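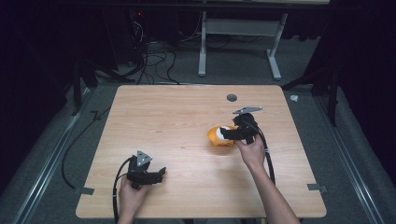
Wood comes from trees, and every piece of it carries a record of how its tree grew. People who work with wood learn to read that record, and children can learn to read it too. The first thing to look for is the grain, meaning the pattern of lines on the surface. On the light wooden tabletop the grain is pale and straight. On other pieces of wood it may be wavy, curly or full of swirls. This page explains where the lines come from, why they differ from one piece of wood to another, and how to study them at home or at school.

What is grain?

A tree trunk is made of a great many tiny tubes called fibers. Most of them run up and down the trunk, in the same direction that the tree grows. They help hold the tree upright, and in the outer part of the trunk some of them carry water from the roots to the leaves. When the trunk is sawed into boards, the fibers are still there. The word "grain" describes the direction in which they run.

Wood splits easily along the grain. It is much harder to break across the grain. A wooden ruler is cut so that the fibers run along its length. If they ran from side to side, the ruler would snap the first time someone bent it.

Where do the lines come from?

In places with warm and cold seasons, a tree adds one new layer of wood under its bark each year. The layer has two parts. Wood that forms in spring grows quickly and is usually lighter in color. Wood that forms in summer grows more slowly and is usually darker. In winter the tree rests. One light band and one dark band together make a growth ring.

When a tree is cut straight across, the rings appear as circles, one inside another. The smallest circle, in the middle, is the oldest. When the same tree is cut lengthwise into boards, the saw passes through the rings from the side, and they appear as lines.

The Dosthorpe Museum of Trees keeps a slice of oak in its entrance hall. The slice has 93 rings. Visitors are invited to find the ring that grew in the year they were born, which is marked with a small pin for each age from five to 18.

Why is some grain straight and some grain curved?

Three things make a difference.

The first is the way the tree grew. A tree in a thick forest has neighbors on all sides. It grows tall toward the light and drops its lower branches early, so its wood is often straight. A tree that stands alone on a windy hill may lean or twist as it grows, and its fibers twist with it.

The second is the way the saw was used. A board cut from near the middle of the trunk often shows long lines that sit side by side. A board cut from nearer the outside often shows tall arches, a little like the outline of a mountain. Two boards from the same tree can look quite different for this reason.

The third is knots. A knot is the place where a branch was once attached to the trunk. The fibers had to bend to pass around the branch, and the lines on the board bend in the same place.

Why is some wood pale and some dark?

The outer part of a trunk is called sapwood. It carries water, and it is usually pale. The inner part is called heartwood. It no longer carries water, and in many trees it has filled with natural substances that make it darker. The kind of tree also matters. Birch, maple and ash are often light in color. Walnut is brown, and cherry turns a deeper red as it gets older.

Sunlight changes wood as well. Lift a book that has been lying on a wooden shelf for a long time, and there may be a patch of a different shade underneath it.

What can the rings tell us?

A wide ring often means that the tree had a good year, with enough rain and sun. A narrow ring may mean a dry year, a cold year, or a year when insects ate many of the leaves. Scientists compare the rings in old beams with the rings in living trees. By matching the patterns, they can sometimes work out when a beam was cut, even if the building is hundreds of years old.

"The pattern of wide and narrow rings works like a code," says Lleucu Skyrme, who leads the museum's education program. "Trees in the same area lived through the same weather, so they carry much of the same code."

Try it yourself: a grain rubbing

You will need a sheet of thin paper, a crayon with its wrapper removed, and a piece of rough, unpainted wood. Ask an adult to check the wood for splinters.

Place the paper on the wood and hold it still with one hand.
Lay the crayon on its side and rub it gently over the paper.
Watch for lines to appear. Rub a little harder where they are faint.
Write the name of the object on the back of your rubbing.

Make rubbings of several pieces of wood and compare them. Look for lines that are close together, lines that are far apart, and any place where the lines bend around a knot.

Words to know

Fiber: a tiny, tube-shaped part of wood.
Grain: the direction of the fibers in a piece of wood, and the pattern they make.
Growth ring: the layer of wood a tree adds in one year.
Heartwood: the inner part of a trunk.
Knot: the mark left by a branch.
Sapwood: the outer part of a trunk, which carries water.

Text by Qiuyue Yao. Reviewed by Rüdiger Schmieder, Collections Department, Dosthorpe Museum of Trees. Last updated Oct 10, 2026.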